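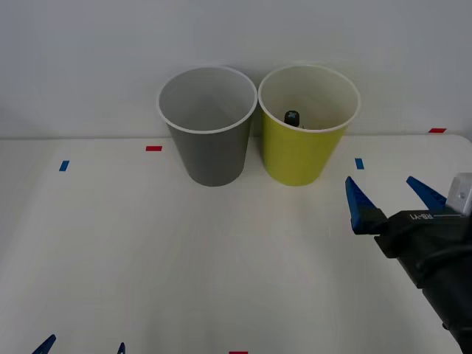 The report still says my people didn't answer, and I watched half of them fill it out on their lunch break, so either the survey is broken or somebody thinks we don't care about inclusion down here. So went the first message in this ticket, from a manager at the Starkdale office, and it landed in my inbox before I'd had coffee.

Ticket: Inclusion survey, missing responses in team report
Product: Tristunetti survey and team reports
Customer: Teltus, HR and leadership development
Priority: 2
Status: Closed

Log entry, 8:40 a.m.
OK, so some background for whoever picks this up if I get pulled away. Teltus runs a belonging and inclusion survey every March, and the results go into the leadership workshops that Ó Súilleabháin puts on for their managers. Each manager gets a team report, and then they all sit down and talk about who feels heard and who doesn't. It's good stuff when the numbers are right! When they're wrong you get a room full of supervisors being told their teams have checked out, and that is pretty much what happened in Starkdale.

Invitations sent: 2,572. That matches the employee file exactly, so I'm ruling out the mailing for now.

Log entry, 9:25 a.m.
Pulled the raw export. The answers are there. I can see Starkdale rows all over the place, with comments and everything (I closed the comments column right away, those are confidential and I don't need them for this). So people did answer, and the manager is right. The trouble is somewhere between the raw answers and the team report.

Asked the customer for a screenshot of the report and the filter settings. The screenshots are on the customer's side of the ticket, under Files.

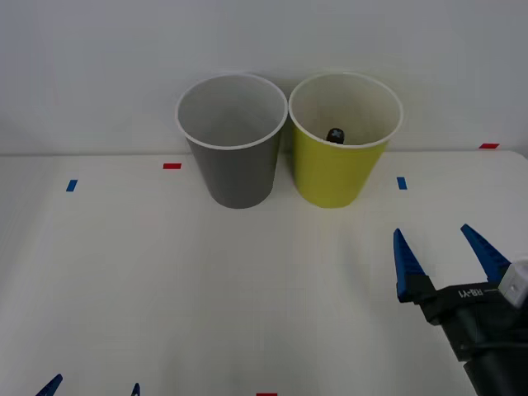 Gray cup and yellow-green cup, side by side on a white table.

Log entry, 10:50 a.m.
Tried the obvious things first. Cleared the report cache, rebuilt the Starkdale report, logged in as a test manager. Same result. Then I switched off the privacy threshold on the sandbox copy — sandbox only, please never do this on the live one — and still no change. The threshold hides any group that's too small, so people can't be picked out by their answers, and I was half sure that was it. Some of the language groups in Starkdale are tiny. But no.

I did tell the manager that the missing answers are safe and that it wasn't anything the team did. That seemed to help. I'd be upset too if I'd spent a year trying to get folks to trust the survey and then got a report saying they'd ignored it.

Log entry, 1:15 p.m.
Found something! The survey went out in 3 languages, and every missing response I've spot-checked came in through the Spanish or the Vietnamese version. English ones all show up fine. So I counted them properly: 662 responses sitting in the export with no team attached.

And now it's a bigger deal than a glitchy chart. The people who dropped out of the report are the ones the workshop was supposed to hear from. Bumped the priority and called HR at Teltus, who took it well and agreed to hold the next workshop session until the reports are redone.

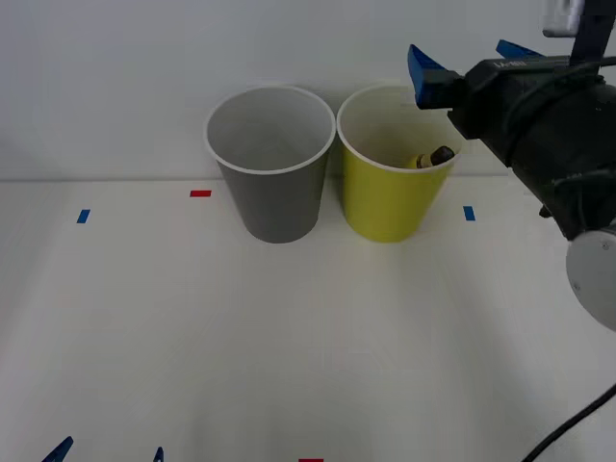
Paper cups, gray and yellow, with a small object in the yellow one.

Log entry, 2:30 p.m.
Cause, as far as I can tell: the team question is a dropdown, and its labels got translated along with everything else. The report matches on the label text. "Night shift, warehouse" finds its team, the Spanish label doesn't, and the answer gets filed under nothing. Last year's survey used team codes behind the labels, and somebody copied the questions over without the codes. Easy mistake to make, the codes column is hidden by default (I've put in a request to change that).

Fix I'm trying:
1. Add the team codes back to all the language versions.
2. Map the unmatched answers to the codes, in the sandbox.
3. Compare totals by site, then rebuild the reports. 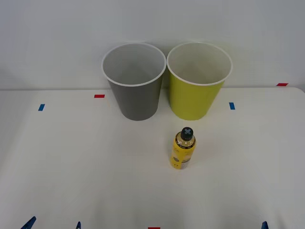 Step 2 took the longest, what with two labels in the Vietnamese version being nearly the same, and I didn't want to guess at which team somebody works on. Sent both to HR and they had a bilingual supervisor confirm the wording without seeing any answers.

Log entry, 4:45 p.m.
Sandbox totals match by site. Ran the same thing on live and rebuilt all the team reports, not just Starkdale. Unmatched responses are down to zero.

The Starkdale manager wrote back to say the new report looks like the team they know, including a couple of low scores on "I can speak up in meetings" that weren't there before. HR is sending managers a short note saying the first reports were incomplete and to please toss them. I asked them to send it in every survey language this time.

Ó Súilleabháin has the new files for the workshop. Leaving the codes column request open as a separate ticket and closing this one.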